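Derau Games Club
Minutes of the July meeting, 7/29/22

Present: Sem Prins (chair), Mimoza Petkov, Dirk Leemans, Roel Jacobs (minutes)
Apologies: Mojtaba Ghasemi, who sent his notes by e-mail

1. Minutes of the previous meeting

Approved with one correction. Under item 4 it was written that Dirk would sell the old handhelds. It must be that he would ask for a price first. He has now asked at Van Beek and waits for the answer.

2. Handheld version of Ninivance

Covex has confirmed that Ninivance will come to handheld consoles, with both expansions on the same card. Mimoza has read the announcement and gave a short summary. Players can move a saved game from the PC version, but only when they have finished the first chapter. Online play for two persons is not included on the first day.

Sem asked if the club should buy a copy or wait until the price goes down. Dirk prefers to wait, because the PC version had many problems in the first weeks. Mimoza does not agree and says that members are asking for it already. It was decided to buy one copy for the club shelf, maximum 90 euro including the carrying case.

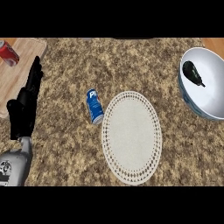

Mojtaba wrote in his notes that the club copy should have its own account, so that members do not save over each other's games. All present agreed. Roel will make the account and keep the password in the blue folder.

3. Autumn tournament

The tournament will have 12 places and will be played in the large room. Dirk proposed matches of best of five, but the last tournament finished very late and two members missed their train. Best of three was accepted for all rounds except the final.

There was a discussion about own controllers. They are allowed if they have a cable. Wireless controllers gave delays last time, and it took a long while before we found which one was the cause.

The entry fee is 5 euro for members. The fee for guests was not decided and comes back at the next meeting.

4. Club server

Mimoza reported that the high score list now has 3363 entries. Many of them are double, from members who changed their nickname. She will clean the list and asks everybody to send her their old names. Scores from before the move to the new server will stay as they are.

5. Any other business

Sem still misses the second disc of the racing game. Who has it at home, please bring it back.

Roel asked if the minutes can be shorter. No decision.

Actions
Roel: account for the club copy
Mimoza: buy Ninivance, clean the score list
Dirk: call Van Beek again, reserve the large room
Sem: proposal for the guest fee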